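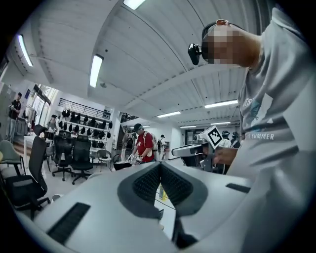
Nenport will start picking up old clothes and household fabric from the curb in December, ending the practice of sending most of it to the county landfill. The city council approved the service at its last meeting on a vote of 5 to 2. Residents will be able to put out shirts, pants, coats, sheets, towels and paired shoes in a bag next to their regular recycling cart. Everyday cotton wear is expected to make up most of the load. A printed T-shirt, such as the light gray one here with SUMMER in white capitals across the lower front, can go in the bag whether or not it is still fit to wear, and the teal graphic on the chest doesn't have to be cut out first. Clothes with zippers and buttons are also fine.

The pickup will be run by Proma, a hauling company that already handles yard waste for the city. Proma will collect bags once a month on the same day as recycling. The first routes cover the neighborhoods north of Pernumance Avenue, a total of 2,485 households. The rest of the city is to be added in the spring if the first months go as planned.

Oluwatosin Ezeani, who manages solid waste for the city, told the council that fabric is one of the few things in the trash that has been going up every year. A sort of garbage from the transfer station last winter found more than 399 pounds of clothing and bedding in a single truck.

"Some of it still had tags on it," Ezeani said. "A lot of the rest was good for rags. We pay by the ton to bury that, so there's money in pulling it out."

Bags picked up at the curb will go to a sorting building on the east side that Proma leases from the city. Wearable items will be sold to thrift stores in the region. Worn cotton will be cut down for shop rags, and the remainder will be baled and sold for insulation and carpet padding. Anything wet or moldy still ends up in the landfill, and Ezeani asked residents to keep bags tied shut and to hold them back until the next month if heavy rain is in the forecast.

The service will not show up as a separate line on utility bills. Proma keeps the money from sales and pays the city a small amount for each ton it collects. The contract runs for 18 months, after which either side can leave with 60 days' notice.

The two council members who voted no said they were worried about the thrift stores in town, which depend on donations dropped off at their doors. The owner of a secondhand shop on Mill Street spoke during public comment and said her best stock comes in after people clean out their closets in the spring. She asked the city to leave those weeks out of the schedule. The council did not make that change, but it did add a line to the contract that gives stores inside city limits the first chance to buy wearable items.

There was also some back and forth over the bags. An early version of the plan called for a hard plastic bin at each house, which would have pushed the startup cost well past what the council had set aside. Bags were chosen in the end. Each household on the first routes will get two by mail in November, and the driver will leave a new one each time a full one is picked up. Extra bags will be kept at city hall and at the branch library. Ordinary trash bags won't be accepted - drivers have no way to tell them from garbage.

Items that should stay out of the bag include pillows, rugs, mattress pads, single shoes and anything with oil or paint on it. Pillows can still be taken to the transfer station at no charge. Stained clothes are accepted as long as they have been washed and dried.

People in apartment buildings will not have curb pickup at first. The city plans to put drop boxes at 47 complexes by early summer, starting with the larger ones along the river. Property managers who want a box can call the solid waste office, which is open until 4:30 p.m.

Route maps and pickup dates will be posted on the city website in November.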